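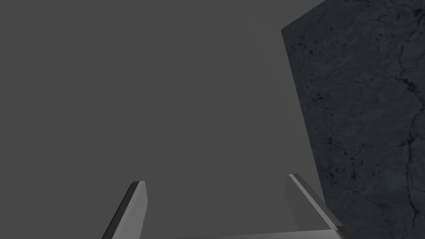
torquelog wrote:
I disagree that the operators lose nothing when you move task setup into simulation. We did this at the Clultadport site in March. Setup used to be two people on the floor with a pendant. It is now one person at a desk, and the floor people get a finished program they had no part in.

weldnut_21 wrote:
Same layout change here, different result. Our kitchen-handling cell is set up in Urkum before anything is sent to hardware. Current layout is two arms, a stone counter block with the small items on it, window wall behind.

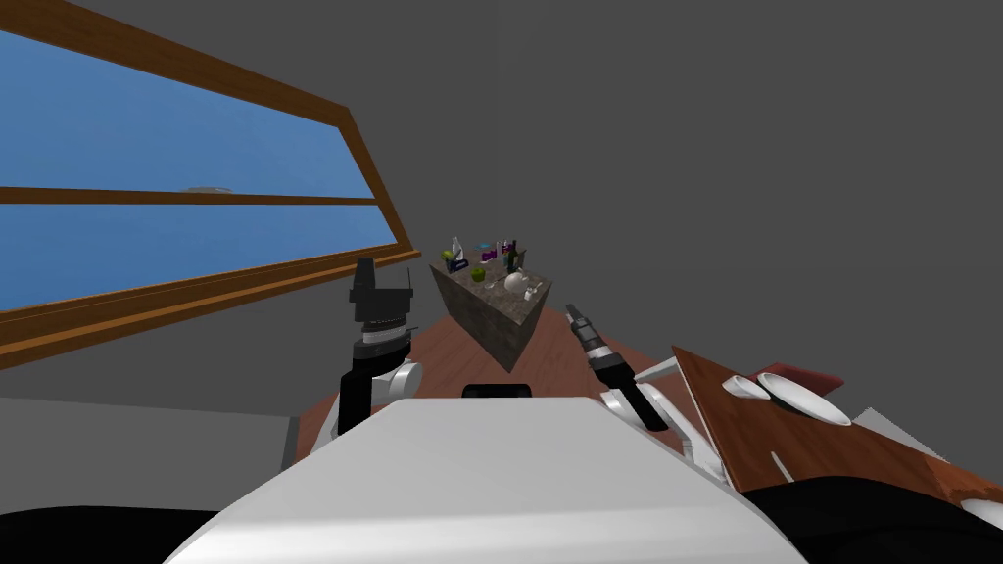 Counter layout in sim, teapot and apples on the block.

The operators write the pick order themselves. Training was 17 hours each. Two asked to go back to manual packing and were moved back.

torquelog wrote:
17 hours of paid time or their own time?

weldnut_21 wrote:
Paid. Thursday shifts, split in halves.

dedik_user wrote:
We run Dedik, not Urkum, so discount this as needed. Desk setup cut our changeover from 29 minutes to 21. What management did with the eight minutes was add a changeover. The workload per person went up and the job grade stayed where it was. That is a staffing decision and you can't blame the simulator for it.

torquelog wrote:
It comes in with the simulator every time I have seen it done. At some point the distinction stops being useful to the person on shift.

coppens_line4 wrote:
Coppens wrote the grade change into the shift agreement before the rollout. Anyone who edits a program gets the higher rate for the full shift, including the hours spent loading. Ask for that first. Also get a second view of the counter saved with each revision, so the floor can check placement without opening the software. 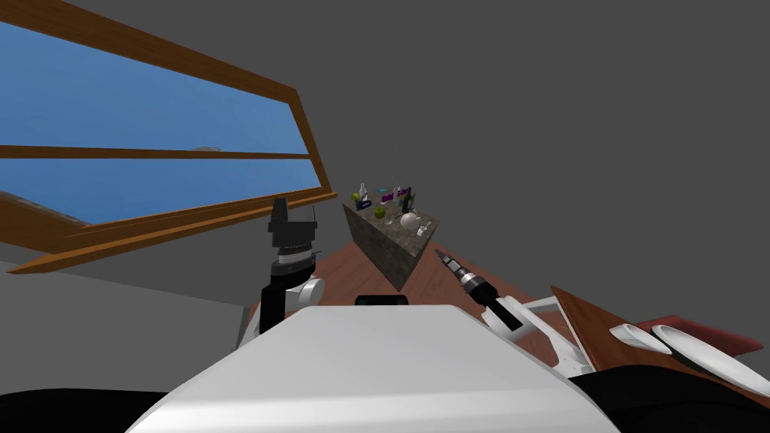

Re: Who signs off on the program?

weldnut_21 wrote:
Split from above. With us the operator signs, the engineer countersigns. I would not accept it the other way round.

dedik_user wrote:
Engineer only. Operators can reject, but a rejection needs a form and the form has 25 fields. Two rejections since we started.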